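報道関係各位

調理補助ロボット「Stinisex」における把持部の不具合と、対象装置の無償点検についてのお知らせ

株式会社Quartey
2月

株式会社Quartey(以下「当社」といいます)は、当社が製造し、株式会社Barkbyを通じて販売しております卓上型の調理補助ロボット「Stinisex」について、把持部が指示のない時に開き、持っている物を落とすおそれがあることを確認いたしました。お客様と関係者の皆様に大変なご心配をおかけしますことを、深くお詫び申し上げます。

この不具合によるけがの報告は、発表の時点で受けておりません。しかし、食器や調理器具が落ちますと、破損した物で手を切る危険があります。当社はこのことを重く見て、対象となる装置の使用を一時おやめいただくようお願いし、無償で点検と部品の交換を行うことに決めました。

1.不具合の内容

Mevvilleにある当社の試験室では、台所の物を並べた作業台の上で、皿やボウル、水切りかごなどをつかんで移す作業を繰り返し行っております。この作業の途中で、腕が止まっている間に把持部の指が少しずつ開き、持っていた水切りかごが台の上に落ちるということが起こりました。操作画面には「把持中」という表示が残ったままで、警告は出ませんでした。 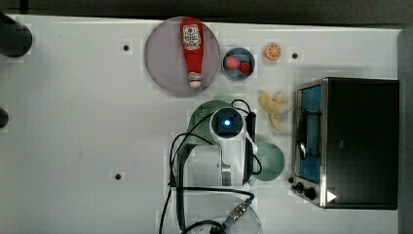

試験用の作業台で水切りかごの上に位置する腕の先端部(Mevville試験室)

その後、同じ条件で3,000回の把持動作を行い、そのうち123回で指の位置のずれを記録しました。ずれが記録された動作のすべてで物が落ちたということではありませんが、どの動作でも警告は一度も出ておりません。当社は、落下そのものと同じくらいに、落下を装置が知らせなかったことを問題と考えております。

2.原因

原因は2つあると判断しております。

一つ目は、把持部へ行くケーブルの接続部です。腕が大きく曲がる姿勢を長く続けますと、ケーブルが引っ張られ、接続部の中で接触が不安定になります。接触が短い時間切れると、把持部のモーターは保持する力を失います。電源そのものは切れないため、装置の外から見て異常に気づくことは難しいです。

二つ目は、制御ソフトウェアの判定方法です。本来、ソフトウェアは指の位置と、手首のカメラの映像の両方を見て、物を持っているかどうかを判定します。ところが、物がカメラにとても近い時は映像の輪郭がはっきりしません。出荷中の版では、このような時に映像による確認を省略し、直前の判定結果をそのまま使う設計になっておりました。そのため、物が指から離れた後も「把持中」の表示が続きました。 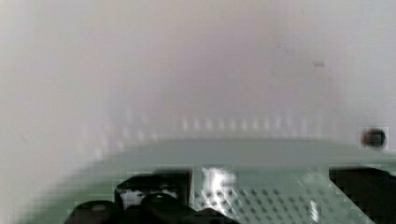 最終更新:2月 15時(「3.対象となる装置」の記載を一部修正しました)

手首のカメラの映像では、ぼやけた淡い色の面が広い範囲を占め、その下に緑色の面と細かい穴の並んだ部分が見えます。このように輪郭の取れない映像について、改修後のソフトウェアは「判定不能」として扱い、腕の動きを止めて、操作者に確認を求めます。作業の時間は以前より少し長くなりますが、安全を優先いたします。

3.対象となる装置

対象は、株式会社Barkbyが販売した「Stinisex」の初期生産分、400台です。装置の底面にある製造番号の最初の文字が「S」のものが該当します。初版の本文では、番号の場所を「背面」と記載しておりましたが、正しくは「底面」です。訂正してお詫びいたします。

番号を確認される時は、必ず電源を切り、把持部に何も持たせていない状態で行ってください。装置を一人で持ち上げることはなさらないでください。

4.お客様へのお願い

対象の装置をお持ちのお客様は、点検が終わるまで使用をお控えください。現在、把持部が物を持った状態で止まっている場合は、下に手を入れず、台の上に柔らかい布などを敷いてから、取扱説明書の「手動による解放」の手順に従って物を外してください。

ケーブルの接続部をご自分で締め直すこと、またはテープなどで固定することはおやめください。外からは直ったように見えても、中の接触不良が残る場合があります。

5.当社の対応

株式会社Barkbyより、対象のお客様へ順番に書面でご連絡いたします。点検では、接続部を新しい形の部品に交換し、ケーブルに余裕を持たせる留め具を取り付け、ソフトウェアを改修版に更新します。お客様のご負担はございません。作業は設置場所で行い、装置をお預かりする必要はない見込みです。

出荷前の検査の方法も見直します。これまでの検査では、腕を動かしながら把持の強さを測っておりましたが、腕を曲げたまま止めておく検査は行っておりませんでした。今回の不具合は、まさにその状態で起きたものです。今後は、この検査を全数に対して行います。なお、検査の準備が整うまで、「Stinisex」の新しい出荷は停止いたします。

6.お問い合わせ

製造番号の確認方法および点検の日程については、株式会社Barkbyのお客様窓口で承ります。報道関係の方からのご質問は、株式会社Quarteyの広報担当までお願いいたします。どちらも受付時間は9時から17時までです。

以上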